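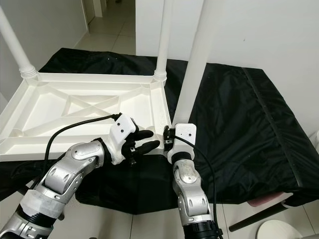
Minutes of the Jullow Street Tenants' Association, May 4, 2023, held in the ground floor laundry room because the lobby was being mopped. The first item was the block yard sale, as it has been the first item at every meeting since the last block yard sale. Noémie Kowalchuk wants it in October, when people have cleared out their closets and the heat has let up. Rin Yoshida wants it sooner, on the grounds that by October everyone will have lost interest, including Rin. The kind of thing we expect to sell was discussed at length. A white plastic table, the sort with X-shaped bracing underneath and a ribbed collar where each leg meets the frame, was agreed to be worth 11 dollars by those who might sell one and 2 dollars by those who might buy one. The secretary was asked to record both prices and has done so. October carried, with one vote against and one vote for "whenever."

Minutes of the last meeting. Approved after a correction. The word "shouting" on page two was changed to "discussion."

Bike room. The lock sticks. Gauthier Locksmiths quoted 400 dollars for a new one, which led to a silence and then to the suggestion that we try oil. Rin has oil. Rin will report back. The same suggestion appears in last year's minutes, also with Rin's name beside it, and Rin would like it known that the oil was bought and that buying it was the hard part.

Recycling. Somebody on the third floor is still putting pizza boxes in the glass bin. The third floor was well represented and denied everything. A sign will go up. Noémie pointed out that there is already a sign. A larger sign will go up.

Letter to the landlord. Anorberg Management has answered our letter about the stairwell lights. The answer thanks us for our letter. It does not mention stairwells or lights. We will write again, shorter this time and with the word "lights" in the first line. Noémie to draft, everyone to sign, nobody to add a P.S. about parking.

Parking. Raised anyway. Deferred.

The Trillum tree. For those new to the building, this is the tree outside the Trillum bakery that drops sticky stuff on the bench. The city was called and the person who called was on hold for 37 minutes, after which the call ended by itself. It was proposed that we move the bench. The bench is bolted down. It was proposed that we put up an umbrella — no seconder.

Money. We have roughly what we had before, less the cost of the coffee. There was a question about the cost of the coffee. It was good coffee.

Any other business. The second dryer was running through most of the meeting and its owner did not come forward. The socks are on the windowsill.

Next meeting in the lobby, mop permitting. Rin is bringing chairs.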